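In Praise of the Slow Queue
by Guangming Qin

When I came to live in Gredcombe, my English was good enough for reading a contract but not good enough for buying bread. At the bakery on the main street there was always a queue in the morning, and the woman who served would talk with every customer. She asked about the knee, the daughter, the roof. I stood there with my coins ready and I was angry. In my home city you say what you want, you pay, and the next person is already speaking over your shoulder.

It took me 12 months to understand that the talking was also part of the shop. I learned the word "drizzle" in that queue, and the word "nephew," which I had read many times and always pronounced wrong.

Now the supermarket, Manov, has taken out 6 of its 10 staffed registers and put machines there. I use the machines. I am not against them, and on a tired evening I am even grateful that I do not need to speak. But I have noticed that whole days can pass in which I say only "excuse me."

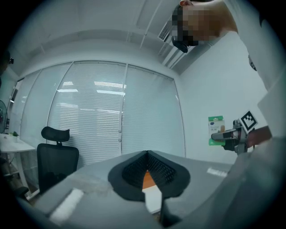
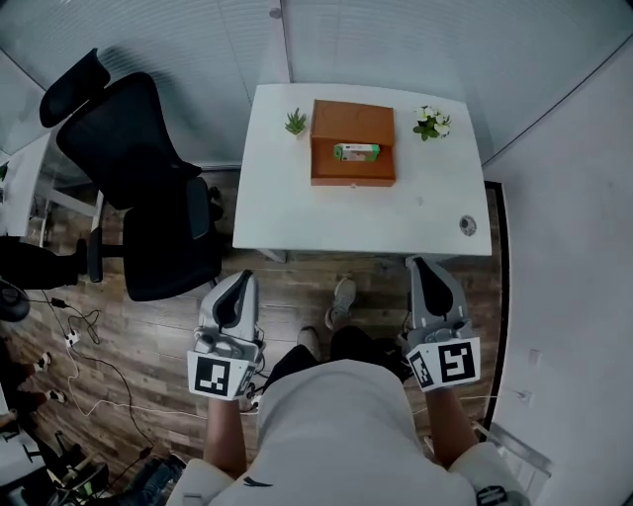
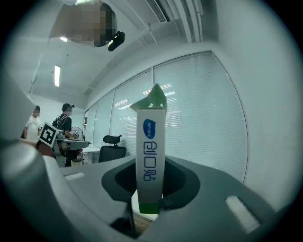
Filed under: Opinion, Town Life

My neighbor Mrs. Jiang disagrees with me. She says that small talk is a tax on busy people, and that a mother with two children in the cart does not want to hear about anybody's knee. I think she is partly right. A slow queue is pleasant for the person who has time, and I had more time in those first years than I wanted.

Still, I would ask Manov to keep one register where it is allowed to be slow. I have heard that the store in Skurside does this in the afternoon, from two o'clock, and that people choose it even when the machines are free. There would be a sign, so the hurried customers could avoid it.

The bakery has a new person at the counter since January. He is young and he is shy, and so far he asks only if I want the loaf sliced. I always say yes, although I have a good knife at home. Last week I told him that it was drizzling.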